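Two Thousand Pushes and Counting: An Afternoon at Lutness

I went to Lutness with a bad attitude, and I should say so at the start. I have sat through enough demonstrations of machines that "learn like a child" to be wary of the phrase, and the invitation used it twice. The company rents the upper floor of an old printing works in Trolterbridge and spends most of its days collecting examples of a robot arm pushing small blocks around a board. The examples go to Dulero, the learning system the company hopes to sell to packing and sorting plants.

The woman who runs the collection work met me at the top of the stairs at 10 a.m. and asked that her name be left out. She had been quoted once before, she said, and came off sounding like a brochure. She has not written a brochure in her life, as far as I can tell. Her first words on the subject of learning like a child were, "I didn't pick that line and I'd take it down if I could."

So what is she doing up here? "Recording people doing a dull job well," she said. "A person steers the arm, the arm pushes a block, and we keep the video and the movements together. Then somebody writes down in plain words what was done. Push the yellow heart next to the green cylinder. That's an example. The system gets a lot of those and we see what it picks up."

The store held 2091 of them on the morning I visited. I asked whether that was a lot. "No," she said. I waited for the rest of the answer, and there wasn't any.

Why pushing, I wanted to know, when every customer she might ever have will want things picked up? She had clearly been asked before. The tool on this arm is a plain rod with a rounded end, and it can't hold anything. "If I give you fingers, you grab the thing and most of the problem goes away. With a rod you have to get behind the block and lean on it, and if you're a little off center it turns on you. Stars are terrible. You catch a point and it spins. We want those in there."

I said that sounded like a reason to study stars, and a weak reason to believe anything about a packing plant. She thought about that. "It's fair," she said. "I'd put it this way. If it can't do this, I know it can't do yours. If it can do this, I don't know very much yet."

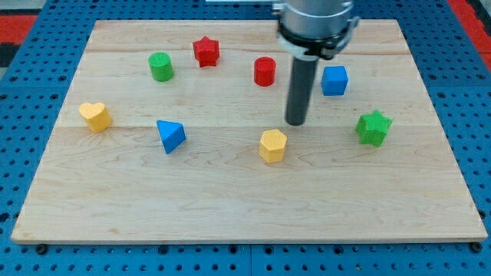
What counts as a good example?

There are eight blocks in the set: pairs of cylinders and stars, then a cube, a heart, a triangular prism and a hexagonal one. Four colors, two blocks in each. I assumed this was for looks. She said the doubling is deliberate, so that "the red one" is never enough of an instruction. The person writing the label has to say star or cylinder, and the system has to cope with both words.

Labels are where my doubts got stronger. They are written by the same small group of people who steer the arm, and those people have habits. One of them, she admitted, calls the hexagonal prism "the nut." Another says "scoot." Up to 41 labels in a single batch were sent back last July for being too vague to follow, and the usual offender was the word "near."

"How near is near?" I asked.

"That's what I wrote on the ones I sent back," she said.

She throws out less than I expected. Recordings where the operator overshoots and has to come around the other side stay in. So do the slow ones. The ones that go are those where the label and the movement disagree, and she doesn't trust anyone to spot these after lunch, herself included. Checking is a morning job.

I asked what share of the store she would stand behind if a customer came in and opened files at random. She wouldn't give me a number. She said the early ones were worse, that they had been meaning to go back through them, and that they hadn't.

Does it work?

It depends who is talking. The sales page says Dulero "understands" instructions. The woman in charge of feeding it won't use the word. "It goes to the right block more often than it did in the spring. Ask it to do two things in a row and it'll often do the first one and wander off."

Gilmartin, a firm that packs garden supplies and has been promised a trial, came up several times. Its goods are bagged and odd-shaped, and they slide over each other. I asked how many recordings she had of anything bagged. None, she said. They will start on that when the trial is signed, on a different table, with a different tool, and much of what is in the store now may be of little use.

That seemed to me a large thing to say so calmly. I asked whether Gilmartin knew. "They've been told," she said. "I was in the room. Whether they heard it over the slides, I couldn't say."

I came away liking her a good deal more than the product. My view of the product is where it was when I climbed the stairs, and I would want to see it move a bag of potting soil before I changed it. She said she would too, and went back to her labels.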